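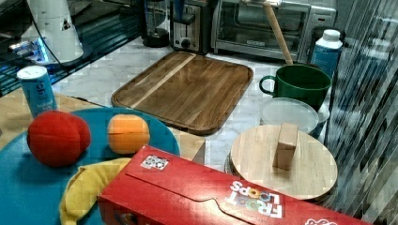 台面靠外一侧：青绿色大盘、毛绒水果和一盒 Froot Loops

首页 | 产品支持 | 工单 | 软水机 | 配件 | 我的账户

工单 1194：早上的水是软的，下午又硬回去，中间还咸过一次
阅读时间：16 分钟
产品：Bandov 台下式软水机（配 Bedov 控制阀头）
安装地点：Kourkoulas 公寓楼，底层厨房
提交人：Suha Akl
处理人：Agathe Fleury
状态：已解决，用户同意公开全文

Suha Akl 的第一封留言

你们好！先说一声，我对这台机器是很有感情的，它跟着我们搬过一次家，装在水槽下面那个又窄又暗的柜子里，几年下来没让我操过什么心，所以这回写信不是来发脾气的，是真的想不明白，想请你们帮我一起琢磨琢磨。

事情是这样。我们这一带的水出了名的硬，没装软水机以前，电热水壶用不了几个星期，壶底就结一层白壳，倒水的时候碎片跟着一起出来，泡茶上面飘一层膜，我先生以为是茶叶不好，换了好几种。装了 Bandov 以后这些毛病全没了，我几乎把它忘了。直到十一月，我洗杯子的时候觉得手感不对。用惯软水的人应该懂我说的，软水冲手滑滑的，好像肥皂总也冲不干净，硬水冲完手是涩的。那天下午就是涩的。我以为是盐没了，打开盐箱一看，盐还有大半箱，满满当当的，我就盖上了。

第二天早上起来，水又滑了。我还挺高兴，觉得它自己好了。结果下午洗菜，又涩了。这样来来回回好些天。有一天傍晚更离谱，我接了一杯水喝，是咸的，不是很咸，像煮面忘了换水的那种咸，我把家里人都叫来尝，只有我婆婆说没尝出来，她口味一直重。我放了一会儿水，咸味就没有了，后来也没有再出现过。

我做过的事情都写在这里，省得你们再问：盐箱看了，有盐；总阀是全开的；旁通阀我摸过，扳手在我印象里的那个位置；插头没松。显示屏上有字，是时间和一个水滴的图标，水滴有时候闪。说明书我找了一圈，找到的是烤箱的，软水机那本大概搬家的时候跟旧杂志一起走了。

盐用的是 Rultari 的颗粒盐，一直都用这个，没换过。请问是不是树脂到寿命了？楼上的 Lucienne Rey 说她姐姐家的就是树脂坏了，换一次很贵，我听了心里有点打鼓。

谢谢你们，不急，慢慢看。

Agathe Fleury 的回复

Suha 您好，谢谢您写得这么细，早上和下午的差别这一条尤其有用，我看完就放心了一半。

先说树脂。树脂老化的时候，水会一天比一天硬，再生完了也撑不了多久，很少会每天早上准时变好、下午准时变差。所以请您先别去问价钱，也请转告楼上的邻居，她姐姐家的情况跟您家多半是两回事。

咸水和硬水我想分开查，它们可能是同一个原因，也可能碰巧凑在一起了，混着查容易绕晕。我给您列几件可以自己做的事，都不用拆机器，每做完一件记一笔，下次回信一起告诉我就行。

一，找一支试纸或者滴定试剂，测一下厨房冷水。请一定测冷水，热水器里存着一肚子水，里面什么时候的都有，测出来会骗人。早上起床测一次，午后测一次，晚饭后再测一次。

二，盐箱请再看一次，这回拿一根长木勺或者扫帚柄，轻轻往下戳，一直戳到箱底。盐看着满，底下可能是空的，我们管这个叫盐桥。盐受潮以后在中间结成一块硬盖子，水在下面够不着盐，上面看着一切正常。

三，请把屏幕上显示的时间抄给我，同时抄一下您手机上的时间。

四，请长按“设置”键，把菜单里的每一页都念一遍写给我，哪怕您觉得没意义。

等您的消息，晚几天也没关系。

Suha Akl 的第二封留言

Agathe 你好！我都照做了，过程比我想的热闹。

试纸是在五金店买的，店里只有给鱼缸用的那种，老板说一样的，我就拿了。一条纸上好几个格子，我只看硬度那格。早上测是最浅的颜色，说明上写“很软”。午后测，颜色深到最底下那格，跟没装软水机一样。晚饭后又测，还是深，但好像浅一点，我和我先生看法不同，他说一样深，我说浅一点，最后让孩子来判，孩子说像葡萄汁，就没有结论了。

盐箱真的有盐桥！我拿扫帚柄往下戳，开始是硬的，我以为到底了，可是高度不对，柄才进去一小截。我又使了点劲，咔的一声，整块塌下去，盐面一下子矮了一大截。我吓了一跳，以为把箱子捅穿了。拿手电照进去，大块大块的盐泡在水里，像冰。我把大的敲碎，又等了一夜。当时心想，好了，破案了。

可是隔天下午，水还是硬的。所以盐桥是有的，可也不光是盐桥的事。

时间我抄了：机器上写的是 8:40，我手机上是晚上八点四十，分钟一模一样，所以时间是准的。

菜单我一页一页念：
第一页，时钟，8:40
第二页，再生时间，2:00
第三页，强制再生，96 小时
第四页，硬度，一个数字，我没记，不好意思，后来再按就跳出去了
第五页，阀头版本，写着 Bedov 和一串字母
第六页，故障记录，E3

这个 E3 我以前没见过。屏幕平时不显示它，只有翻到这一页才有。严重吗？

另外 Lucienne 听说不是树脂，还有点失望，她本来想跟我一起团购的。

Agathe Fleury 的回复

盐桥找到了就是一大收获，您那一声“咔”我在电脑前都替您紧张。以后每次加盐之前戳一下，养成习惯就好。颗粒盐也别加到顶，到箱子的三分之二足够了，加太满、又赶上柜子里潮，就容易结。

E3 不严重。它的意思是阀头断过电，恢复供电以后时钟靠记忆续着走，机器不敢担保时间是对的，所以记一笔，请主人核对。您家十一月停过电吗？或者有人拔过柜子里的插头？

然后我想请您看一个很小的地方。时钟旁边，数字的左上角，有没有一个小小的圆点？亮着是下午，不亮是上午。那个点比芝麻还小，柜子里又暗，很多人用了好几年都不知道它在那儿。

我为什么要问这个呢，您的再生时间设的是 2:00，这是出厂设置，意思是凌晨两点，大家都睡了，机器自己冲洗树脂、吸盐水、再冲干净。再生的这段时间里，树脂罐是不供水的，阀头会把自来水原样放过去，免得您开龙头一滴水都没有。也就是说，再生的时候您用到的是硬水，这是正常的。凌晨没人用水，谁也碰不上。可要是机器以为凌晨两点，而您家的钟是下午两点，那您就会在洗菜的时候碰上。

不过我要老实跟您讲，这只能解释一部分。您的机器设的是按水量计的，不会天天都再生，您却说天天下午都硬。所以我还想多问一句：您家下午的用水有没有什么特别的？

Suha Akl 的第三封留言

停过！我想起来了，十一月刚开头的时候楼里换电表，停了一个上午。管楼的 Raluca Nedelcu 还在电梯里贴了通知，后来我也忘了。我烤箱的钟当时都闪了，我去调了烤箱，就没想过柜子里还有一个钟。

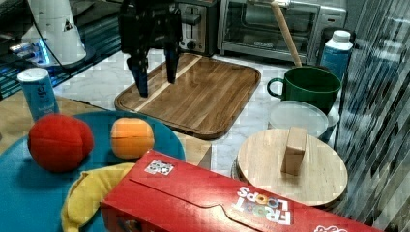 圆点的事

小圆点我去看了，是趴在地上看的，脸都贴到排水管上了。没有点。晚上八点多，没有点！所以它一直以为是早上，凌晨两点的再生都在下午两点做的。我把这件事讲给全家听，他们都说“哦”，只有我激动。

我按你写过的办法把时钟往前拨了十二个小时，点出来了，真的比芝麻小。

下午用水特别不特别，我想了半天。我们家人多，中午到下午是厨房最忙的时候，我婆婆做的东西都要泡，豆子要泡，干菜要泡，碗也要泡，水龙头就没怎么关过。早上反而只烧一壶茶。我一直觉得这很普通，可是你这么一问，我又觉得是不是用得太多了，把它用光了？

还有一件事不知道有没有关系。我趴在地上的时候，听见机器里有很轻很轻的流水声，那会儿一个龙头都没开，洗衣机也没开。我先生说是暖气，可那面墙后面没有暖气。

Agathe Fleury 的回复

您先生的暖气论我先放一放，流水声这条太重要了，谢谢您趴下去。

没有人用水，机器也没在再生，却有流水声，常见的就两种情况。一种是阀头的活塞没有完全回到位，一股细水一直顺着排水管流走。另一种是旁通阀内部漏，硬水悄悄混进软水里，这种一般听不见声音，要开着龙头才混。

您可以帮我分辨一下。软水机后面有一根细的排水软管，通常插在水槽的下水管上，或者挂在一个接头上。请在机器不再生的时候把软管那一头轻轻拔出来，对着一只杯子放几分钟，看有没有水滴出来。机器休息的时候它应该是一滴都没有的。拔之前请先垫一块毛巾，管里本来就有存水，会流出来一点，不用慌。

还有，请顺着软管从头摸到尾，摸摸有没有被压扁或者折住的地方。您那杯咸水我一直惦记着。再生的最后一步是把盐水冲走，要是排水管不通畅，冲不干净，剩下的盐水就留在树脂罐里，等您开龙头就跟着出来了。盐桥解释不了咸水，恰恰相反，有盐桥的时候盐水是偏淡的。

时钟改好了很棒，先别急着看效果，机器上次再生用的是淡盐水，树脂没有吃饱。等排水管的事情弄清楚，我们再手动再生一次，从头算起。

Suha Akl 的第四封留言

Agathe，我现在写字手还是湿的。

排水软管是折住的！在柜子最里面，我先生放了一桶备用的洗涤剂，很大的一桶，桶底正好压在软管上，压出一道死弯，像吸管折过去那样。我问他什么时候放的，他说打折的时候。我问什么时候打折，他想不起来，反正是秋天。

我把桶挪走，用手捏了捏那道弯，管子慢慢鼓回去了，可是还有一道白印，摸着有点软。杯子我也放了，等了一集电视剧广告的工夫，杯底有浅浅一层水，后来就越滴越慢。我没数是多少滴，总之不是一滴都没有。

我不太敢自己判断这算漏还是不算漏。你们能不能派个人来看看？我怕我越弄越坏，昨天那块毛巾已经牺牲了。

Agathe Fleury 的回复

当然可以派人。您已经替我们干了一大半，剩下的本来也该有人带工具去看。我请 Abdelilah Hegazy 跟您约时间，您那一片一直是他在跑，Bedov 的阀头他拆得最熟。他会带一段新的排水软管、一套活塞密封圈和滴定试剂，鱼缸试纸您可以留给鱼了。

在他来之前请不要手动再生，让机器保持现在的样子，这样他看到的和您描述的是同一个情况。喝的水如果介意，先放一会儿再接。做菜没有关系。

上门前请把水槽下面的东西清出来，门口留一只桶。

Abdelilah Hegazy 的现场记录

上午到的，Suha 把柜子清得很干净，水桶也备好了，还泡了茶。

先测水。原水在进水口取样，成品水在厨房冷水龙头取样，龙头放了一会儿再接。原水很硬，跟这一片别的楼差不多。成品水测出来有明显硬度，上午就有，比用户早先说的“早上很软”要差。问了一下，家里前一天晚上有客人，洗了很多碗。树脂容量已经吃空，符合预期。

看旁通阀。扳手位置正确，完全在“使用”一侧。关闭龙头、切到旁通，流水声消失；切回使用，流水声又有。说明声音从阀头来，跟旁通阀没关系，跟暖气也没关系。

拆阀头。断电，切旁通，泄压，取出活塞。活塞表面有细划痕，不深，可以继续用。密封圈里第二道有一处翻边，里面夹着一粒盐里带来的砂子一样的杂质，很小。翻边以后活塞停在休息位时封不严，一路渗到排水口，杯子里那一层水就是这么来的。整套密封圈换新，抹硅脂，装回。

看射流器。拆下来对着光看，孔有一半被糊住，灰白色，用清水和软刷洗净，没有用针捅，这个孔捅大了吸盐就不准了。滤网一并洗了。

看排水软管。旧管有压痕，已经失去弹性，水压一上来会往里瘪。换新管，走线改到柜子左壁，用卡扣固定高一些，以后底下放东西压不到。跟用户的先生讲了一下，他很配合，把洗涤剂搬到阳台去了。

看设置。时钟已由用户改正，圆点显示正常。再生时间保持凌晨两点。硬度那一页的数字偏低，是照老房子设的，搬家以后没有改过。机器照着旧地方的水算自己还能撑多久，实际上早就撑不住了，它还觉得够用。按今天的滴定结果重新输入。这一条我认为是下午变硬的主要原因：时钟错的时候，有几天的再生正好落在下午，用户直接碰到硬水；其余日子是容量提前用完，中午用水多，一过中午就见底。

手动再生一次，全程在旁边看。反洗有力，排水顺畅，吸盐时盐箱液位稳稳往下走，慢洗、快洗都正常，补水到位后自己停。结束后再听，没有流水声。排水口接杯子，干的。

再测成品水，试剂一滴变色，软的。让用户用手试，她说“滑了”。

建议观察 72 小时，期间正常用水，每天午后测一次，我留了一小瓶试剂。

另：盐箱底部有一层沉泥，这次没有清，建议盐快用完的时候把箱子洗一次。

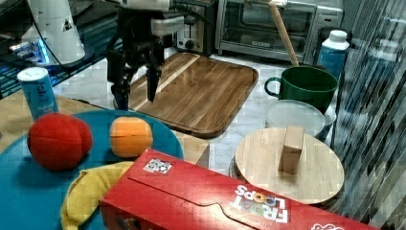 同一处台面，木砧板这一边

Suha Akl 的第五封留言

Abdelilah 人太好了，请一定转告他的上司，如果他的上司就是你，那我就直接告诉你了。他拆东西的时候每拿下来一个零件都摆在报纸上，按顺序，还让我孩子在旁边看，孩子问了很多问题，他一个一个答，连“盐为什么不会从水龙头里出来”都认认真真讲了一遍。讲到钙和钠换位子的时候，我也在旁边偷偷听，我以前一直以为是盐把水里的石灰“洗”掉了，原来盐只管伺候那些小珠子，水根本不从盐里过。

说回正事。第一天午后测，一滴变色。第二天午后测，一滴变色，那天我婆婆还泡了两大盆豆子。第三天我出门了，让我先生测的，他滴了五滴，然后给我打电话说坏了。我让他读一下瓶子上的说明，他才发现试管他是用自来水总管旁边那个龙头接的，那个龙头接在软水机前面，从来就没软过。我回来重测，一滴。

咸味没有了。流水声没有了，晚上我特意把冰箱旁边的窗关了去听，安安静静的。

我还有几个小问题，都不急，你有空再回。

硬度那个数字，是不是每年都要重新测？我们这里夏天水厂有时候换水源，Lucienne 说她能喝出来，我是喝不出来。

强制再生那个 96 小时要不要改？有时候我们全家出门一个多星期，没人用水，它还自己再生，会不会浪费盐？

还有 Rultari 的盐，密封圈里那粒砂子是不是盐里带的？我要不要换牌子？我其实不太想换，巷口那家店只卖这个，老板还帮我搬到电梯口。

最后一个，鱼缸试纸还剩大半盒，我家没有鱼。

Agathe Fleury 的回复

读您的信总是很开心，您先生接错龙头那一段我念给隔壁桌听了，希望他不介意。Abdelilah 那边我也转告了，他说茶很好喝。

硬度的数字不用太勤，一年测一次就好，选一个平常的日子。如果哪天水厂通知换水源，或者您手上又觉得涩了，就提前测一次。再有就是搬家，搬家一定要改。我们在装机单上是有这一栏的，可您家是自己搬过来请水管工接的，水管工一般只管接通不漏，菜单不在他的活里，这种情况我们见得挺多，回头我会请同事在搬机说明里把这一步写到最前面。

强制再生请留着。树脂罐里的水放久了不新鲜，隔几天冲一冲是为了卫生，尤其是夏天。要是出门时间长，您可以在走之前把机器切到旁通、拔掉插头，回来以后先接通，手动再生一次再用。注意拔过插头以后 E3 会再记一笔，请顺手看一眼那颗芝麻。

盐不用换。单凭一粒杂质，说不清是盐里的、自来水里的，还是上次搬家时掉进去的。您进水口如果没有前置滤网，倒是可以考虑装一个，很便宜，拧上去就行，每过一阵子拆下来冲一冲。要的话我把型号写给您，不要也不影响使用。

试纸就送给养鱼的朋友吧，Lucienne 养不养？

Suha Akl 的第六封留言

她养猫！不过她拿了几条去，说要测测自家的水。测出来深得跟我们家出事那阵子一样，她才想起来她根本没有软水机，有软水机的是她姐姐。现在她想装一台，问我装在哪里好，我说先别在旁边放洗涤剂。

滤网的型号请写给我，我想装。还有，软水机说明书能不能给我发一份电子的？我这回会存好的。

再问一句有点傻的：软水可以浇花吗？阳台上的薄荷这个夏天长得不好，我一直怪太阳。

Agathe Fleury 的回复

一点都不傻，问的人很多。软水里钠多一些，偶尔浇一次没事，长年拿它浇盆栽，土里会慢慢积起来，有些植物不喜欢，薄荷大概就在抱怨这个。您先生测水用的那个总管旁边的龙头正好可以浇花，硬水它们不介意。接一桶放在阳台上，顺手。

说明书和滤网型号都发到您的邮箱了，说明书里第一次接通那一章请重点看，时钟、硬度、再生时间三页都在里面。我在您的档案里也记了新的硬度值，以后不管是谁接您的电话，都能看到。

邻居要装的话，请她让安装的人先测水再填数字。柜子里最好留一个能照到屏幕的小灯，贴一个触碰的就行，您就不用再趴到地上了。

Suha Akl 的第七封留言

小灯买了，贴上了，孩子进进出出都要去按一下，电池估计撑不了多久。

滤网是楼里那个水管工来装的，他看见阀头就说“哦，Bedov 的”，然后蹲下去看了看屏幕，问我那个小点是什么。我讲给他听了，讲得可详细了。Raluca 也下来看，她说下次楼里停电，通知上会加一行，请有软水机的住户核对时间。我觉得这个很好。

壶底干干净净，茶上面没有膜。我先生把以前那几种“不好”的茶叶又翻出来喝，说味道其实不错，就是有点过期了。

工单可以关了。谢谢你，也谢谢 Abdelilah。

处理摘要（Agathe Fleury 填写）

现象：午后成品水变硬；出现过一次咸味；停用时阀头有流水声。

查到的问题：
- 停电后时钟差了十二小时，再生落在下午，故障记录 E3
- 盐箱结盐桥，一段时间里吸盐偏淡
- 排水软管被重物压折，冲洗不彻底，咸味由此而来
- 活塞第二道密封圈翻边，休息位渗漏
- 射流器部分堵塞
- 硬度设置沿用旧住址数值

处理：时钟改正；盐桥敲碎；更换排水软管并重新走线；更换全套密封圈；清洗射流器和滤网；按滴定结果重设硬度；手动再生一次。

更换配件：密封圈组、排水软管。活塞未换，下次保养时再看划痕。

遗留：盐箱底部沉泥，待盐用完时清洗。用户已知悉，说会挑婆婆不泡豆子的那天弄。

状态改为已解决。

联系我们 | Bandov 软水机支持 | 版权所有，保留一切权利 | 返回顶部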